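Stiluter Community > Grippers and End Effectors > Arm keeps pulling the liner out of the trash bin

hollis_bench
Posted 2026-04-01

Love this project so much and I'm stuck on the dumbest fault! We're teaching a two-arm Stiluter setup to clear trash off a table into a bin. Demos are recorded by hand with a pair of grippers at our Hollisbridge space, then we train and run on the arms. Picking is going great (crumpled tissue, wrappers, paper cups, it just goes for them and I grin every time).

The trouble is the drop. The fingers open over the bin, the trash falls, and on the way back up the left finger takes the liner with it. We did 200 runs with the final policy and 18 ended with the bag partly or fully out of the bin. In 2 of those the arm kept going with the bag attached and tipped the whole bin over. Force limit never tripped. I hit the stop myself both times.

Seltari logs show the gripper reporting fully open at release, so I don't think it's a stuck jaw. Views from the demo side:

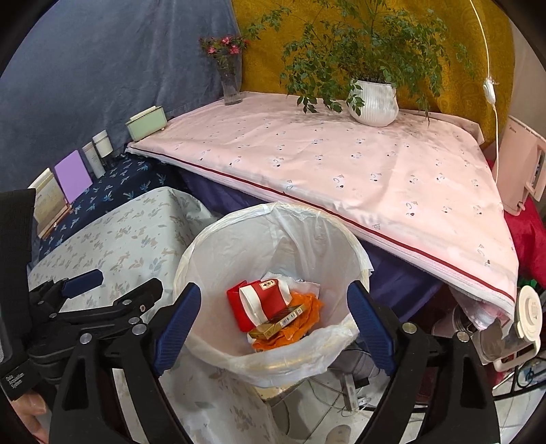
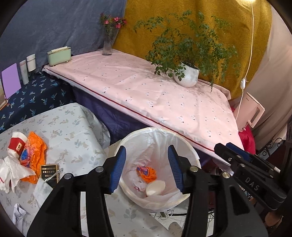

Over the bin during demos, fingers apart, liner folded outward over the rim in both.

Ideas very welcome, I'll try anything that doesn't involve taping the bag down.

pinchpoint
Look at the first one. Both pads overlap the rim from where the camera sits, with the fingers spread wide. If your demos go that low, the policy learns to go that low, and a person feels the plastic tug and backs off. Your arm doesn't. Record a new set with the release well above the rim and I bet most of this goes away. Great project by the way!

cabanatuan_kid
I'd disagree with pinchpoint a bit. You can't get height from one view like that, the pads could be nicely clear of the bag and still cover the rim in the picture. We had the exact same thing in our Cabanatuan lab and it was the linkage. Those lower bars have openings in them and thin plastic loves to creep in there while the fingers are spread, then it gets pinched when they close. Check whether your gripper closes before it lifts or after.

hollis_bench
Ooh. It closes while lifting. I never thought about that. And yes, the bag edge is really loose at the front, you can see all the crinkled folds in the first view.

pinchpoint
Fair point on the height, but closing near the liner is still a height problem! If it were up high it could close whenever it wanted.

Thirumalai Subramaniam
You are both looking at the liner and I'd look at the force limit first. A snagged bag is annoying. An arm that drags a bin over and doesn't stop is a safety fault, and next time it might be a sleeve. Please don't run it with people beside the table until you know why the limit stayed quiet. Is the wrist load check active during the retract move? On ours it was masked for 9 seconds after every release so the falling payload wouldn't trigger it.

cabanatuan_kid
+1 to that, and I should have said it first.

hollis_bench
Just checked and yes, there is a mask after release in our config too, copied from the pick-and-place template. It covers the whole retract. Wow. Thank you!! I've taken it out, moved everyone back behind the line, and I'm holding the fingers open until the wrist is clear of the bin.

Small batch tonight at low speed, then I'll redo some demos with a higher release so pinchpoint and cabanatuan_kid can both be tested properly.

pinchpoint
Do them separately please or we'll be arguing until October

hollis_bench
Ha, deal. Fingers-open change goes first, old demos, same bags. Will post the Seltari traces in this thread.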